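Lukirier Conference: Frequently Asked Questions for Attendees and Presenters

Last revised 31/10/2020. Maintained by Eirlys Edwards, program office. 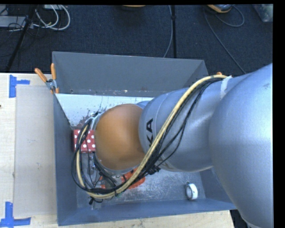
Robot arm over a gray bin.

Registration

What does a full registration include?
Admission to all technical sessions, the poster hall, the exhibit floor and the career fair, plus lunch on each of the 3 days. Tutorials are booked separately. The opening reception is included, but guests of attendees need their own reception ticket.

Is there a student rate?
Yes. Anyone enrolled in a degree program at the time of registration qualifies, full-time or part-time. Upload a current enrollment letter or a dated transcript. A student ID card without an expiration date is not accepted.

Can I transfer my registration to a colleague?
Transfers are allowed until badge printing closes. Both parties must have an account in the Pluvel registration system. The original registrant starts the transfer from the Orders tab, and the new registrant confirms it by email. A student registration can be transferred only to another student.

My receipt shows the wrong company name. How do I fix it?
Open the order in Pluvel, choose Billing Details and save the correction. A new receipt is generated within the hour. The order number does not change. If payment was made by purchase order, write to the program office instead; those receipts are issued by hand.

Submissions

How long can a paper be?
Eight pages, including figures and tables. References do not count toward the limit. Appendices do.

Is review double-blind?
Papers are double-blind. Posters and workshop proposals are single-blind. Remove author names, affiliations and funding statements from the paper PDF, and check the file properties as well. Repository links must point to an anonymized copy.

I submitted to the wrong track. Should I withdraw?
No. Send the submission number and the intended track to the program office before reviewers are assigned. Withdrawing and resubmitting creates a new record, and the old one continues to trigger the duplicate check.

How many submissions were received for the last conference?
829 across all tracks, counting papers, posters and workshop proposals. Acceptance figures are published by track in the front matter of the proceedings.

Can an accepted paper be presented by someone who is not an author?
Only with written approval from the track chair. The request must name the substitute and confirm that at least one author holds a full registration.

Travel grants

Who can apply?
Students and early-career staff within five years of their most recent degree. Applicants do not need to be presenting. Priority goes to first-time attendees and to people whose employer or school has no travel budget.

What does the grant cover?
Registration, a shared hotel room and a fixed travel allowance. It does not cover airport parking, baggage fees or meals outside the conference program. The Andrade Fund supports 40 grants per conference.

When do applications open?
In April. The form stays open for four weeks. Letters of support are submitted by the writer through a separate link, which is sent when the applicant lists the writer's email address. An application without a letter is marked incomplete and is not read.

How is the money paid?
By bank transfer after the conference, once receipts have been uploaded. If paying for a ticket in advance is a hardship, check the box labeled Direct Booking on the form and the travel desk will purchase it.

On site

Where is the venue?
The Isesberg Center. Registration is on the lower level, next to the coat check. The career fair and exhibits share the main hall, and sessions are upstairs. Elevators serve all floors.

How large is the conference?
Attendance at the last in-person conference was 3198. Popular sessions fill early and doors close at room capacity. Overflow rooms carry video and slides, but questions are taken from the main room only.

Can I use my own laptop to present?
Yes. Lecterns have HDMI. Bring an adapter if your laptop needs one. Slides should be 16:9. Test the connection during the break before your session, and have a PDF copy on a USB drive.

What size are the poster boards?
Four feet high by six feet wide. Pins are supplied. Tape is not permitted. Posters left up after the hall closes are discarded.

Is there a quiet room? A nursing room?
Both are on the upper floor and are marked on the printed map. The nursing room has a refrigerator and locks from the inside. The quiet room is not for phone calls.

Do I need to bring résumés to the career fair?
Most employers scan badges and pull the résumé from your Pluvel profile. Upload it before arrival as a PDF. Some booths still take paper copies.

Are sessions recorded?
Keynotes and papers are recorded unless the speaker opts out on the release form. Workshops and career panels are not. Recordings are available to registered attendees through the same login used for registration.

I lost my badge.
Go to the registration desk with photo ID. The first replacement is free. The old badge is deactivated and will not scan, even if you find it later.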